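How I Film a Dance Audition Video at Home

I've sent in a lot of audition videos, first for idol trainee calls and now mostly for cover teams, and my early ones were awful! So when my friend Jingyi Du asked how I do it these days, I wrote it all down.

Read the rules first. The last call I entered wanted 2 clips, one dance and one vocal, each up to 3 minutes. Put the song on your phone and trim it before you learn anything (I once learned a whole bridge I had to cut).

Next, clear your floor. You need more space than you think, especially side to side. Push the couch back, roll up the rug, and do the whole routine once at full size.
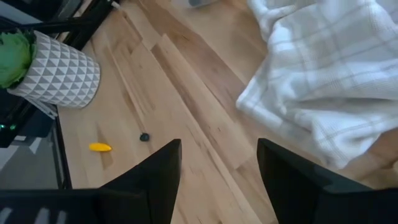 Then set your phone at about waist height, sideways, far enough back that your feet stay in the shot when you step forward. Lots of people lose their feet in the chorus. Face a window if you can, and skip the filters.

For vocals, stand closer, keep the backing track low, and don't add reverb. Say your name, age and city, breathe, and go.

Film everything, take a break, then film it again. I nearly always send something from the second round. Name the files the way the form asks and upload them a day early.

Comments

Yao: The feet thing!! I got that exact note back in January.

Fument: Do you wear shoes indoors for the dance clip?

Urner: @Fument I use clean sneakers, socks are too slippery for me.

Contact | © Jumar Dance Notes | Back to top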